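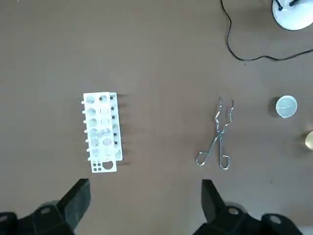 Chapter 3
The Bench and Its Small Equipment

Learning Objectives

After completing this chapter, the student will be able to:
Name the holding, gripping and heating equipment used in an introductory chemistry course.
Choose a rack suited to the tubes in use and place it correctly on the bench.
Handle a crucible with tongs at each stage of a heating procedure.
Lay out a bench before work and return it to order afterward.
Record the mass of an empty vessel in the form used in this book.

Key Terms

bench plan, constant mass, crucible, crucible tongs, evaporating dish, pivot, rack, tare, working zone

3.1 Introduction

In April of her first year as laboratory supervisor at Darneck Technical College, Marleny Lozano reviewed the incident book for the introductory chemistry course. The book held 764 entries. She had expected to read mostly of burns and of acid on sleeves. The larger share of the entries concerned ordinary matters: a tube knocked from its rack by a passing elbow, a crucible set down on a notebook, a pair of tongs left where the next student could not find them. In most of these cases the chemistry had been understood and the calculation was correct. The bench had been arranged badly.

The course was changed as a result. Students at Darneck now spend their first two sessions with no chemicals at all. They set out equipment, pick it up, move it, put it down and clear it away. This chapter follows the same plan, and the exercises at its end may be completed with clean, dry equipment at room temperature.

Chapters 1 and 2 dealt with safety rules and with measurement. The present chapter takes up the small equipment that stands between the student and the sample. Burners and furnaces are treated in Chapter 4, and the balance in Chapter 5, although a few remarks on weighing cannot be put off until then.

3.2 Racks

A test tube has a rounded bottom and cannot stand alone. The rack holds it upright, keeps it apart from its neighbors and gives it a fixed address. The last of these purposes is the one most often overlooked. A student with twelve tubes of clear liquid must be able to say which is which, and labels on glass may smear or wash off. Position in the rack is a second record and should be written in the notebook before the first tube is filled.

Racks are made of wood, coated wire, molded plastic and, more and more often in teaching laboratories, printed plastic. The common form has an upper plate pierced with holes and one or more lower levels that support or steady the tubes. Some racks have pegs on which washed tubes may be drained upside down. Openings may be round or rectangular.

The opening must suit the tube. A tube that is too narrow will lean, and a leaning tube may spill when its neighbor is lifted. A tube that is too wide will bind partway down and invite the student to push, and pushing on glass is a leading cause of cut hands. Test the fit with an empty tube.

The following practices apply to every rack used in this course.

Set the rack on the side of the bench away from the writing hand.
Turn it so that position 1 is nearest the student, and keep it turned that way until the work is finished.
Fill the far positions before the near ones, so that the hand does not pass over open tubes.
Lift a loaded rack with both hands, from below.
Do not return a hot tube to a plastic rack. Use the wire rack supplied with the burner.

Instructors in the Yusuf Building laboratories will find that their older wooden racks are numbered from the far left. The numbering in this book may be used with them if the rack is turned end for end. 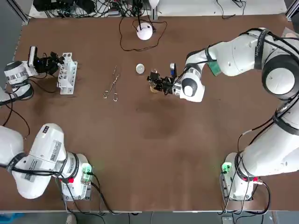

3.3 The Working Zone

The part of the bench directly in front of the student, within easy reach of both hands, is called the working zone. Equipment enters the zone when it is needed and leaves it when it is not. A bench plan is a simple drawing, made in the notebook, that shows where each item will rest before, during and after its use.

A good plan leaves open surface at the center. Students tend to spread equipment evenly over whatever space is available, with the result that a hot or full vessel has nowhere to go at the moment it must be put down. The plan should mark a landing place for every item that will be carried. For a hot crucible this is a heat-resistant pad or a clay triangle on its ring — never the bare bench top, and never paper.

Cables require their own line on the plan. A lamp or a balance should stand at the rear or side of the bench with its cable led away from the working zone by the shortest safe path. A cable that crosses the path of the hand should be moved before work starts.

The bench surface deserves a brief inspection as well. Scuffs and faded patches are normal on a surface that has seen long service, and they do no harm. Residue, grit and damp spots are another matter. Wipe the surface, let it dry, and only then bring out the equipment.

3.4 Crucible Tongs

Crucible tongs work on the same principle as scissors. Two lengths of metal cross at a pivot. The user's fingers pass through loops at one end, and the curved tips at the other end close on the vessel. With the pivot near the middle of the tool, the tips open by nearly the same distance as the loops.

Tongs are inspected before use. Close them and look at the tips, which should meet along their inner faces. Bent tips can sometimes be restored by the stockroom; students should not attempt this repair. Open and close the tongs several times. The movement should be smooth, with no sideways play at the pivot. The tips must be clean, for any matter carried on them to a crucible will be weighed along with it.

When tongs are put down between steps, they are laid on their side with the tips on a clean pad and the loops toward the user. Hot tips are pointed away from the body. The student should treat all tongs near a burner as hot.

Tongs of this kind are intended for crucibles, their lids and small dishes. They are not suited to beakers or flasks, which require tools with wider, padded jaws.

3.5 Crucibles and Evaporating Dishes

A crucible is a small cup made to withstand strong heating. Porcelain is the usual material in teaching laboratories. An evaporating dish is wider and shallower and often has a lip for pouring. It is used to drive off a liquid under gentle heat. The two are easily confused when seen from directly above, and the student should look at the side of the vessel before choosing.

Porcelain tolerates high temperature well and sudden change poorly. A crucible heated to 300 degrees Celsius and set on a cold metal surface may crack at once, or it may take on a fine crack that opens at the next heating. For this reason vessels are warmed slowly, cooled slowly and examined under good light each time they come out of the drawer. A cracked crucible is discarded, however small the crack.

After the first heating a crucible is handled only with tongs, even when it is cold. Fingers leave oil and moisture on the glaze, and a sensitive balance will register them.

3.6 A Note on Mass

The mass of an empty vessel is its tare. It is found before the sample is added and is subtracted from every later reading. A vessel has reached constant mass when two weighings, separated by a further heating and cooling, agree within the limit set for the experiment.

Where the balance is checked against standard masses, the 100-gram standard is used for most work in this course. Standards are lifted with the forceps from their own case. Crucible tongs are not to be used on them, since the tips will scratch the surface and change the value. The check reading is entered on the line above the tare.

Case Study: The Sanach Bench

The Sanach teaching laboratory uses shared benches, with two students to each. During a trial of the Drudier layout, each bench was divided into a left zone for tubes and racks, a right zone for crucibles and tongs, and a clear strip between them. Partners agreed aloud before either reached across the strip. Instructors reported fewer collisions and quicker clearing at the end of the period. They also noted that left-handed students preferred the zones reversed, and the written instructions were changed to permit this.

Discuss with your partner how the layout would need to change if a burner were added, and where the clear strip should run.

3.7 Clearing the Bench

Clearing is part of the procedure and is graded with it. Equipment leaves the bench in the following order: samples, hot items once cooled, glassware, racks, tongs, and last of all the pad. The notebook remains open until the instructor has signed it.

Exercise 3A: Laying Out and Transferring

Equipment: one rack, one pair of crucible tongs, one porcelain crucible with lid, one heat-resistant pad.

1. Draw a bench plan and have it approved.
2. Set out the equipment according to the plan.
3. With the tongs, lift the empty crucible from the bench, carry it to the pad and release it.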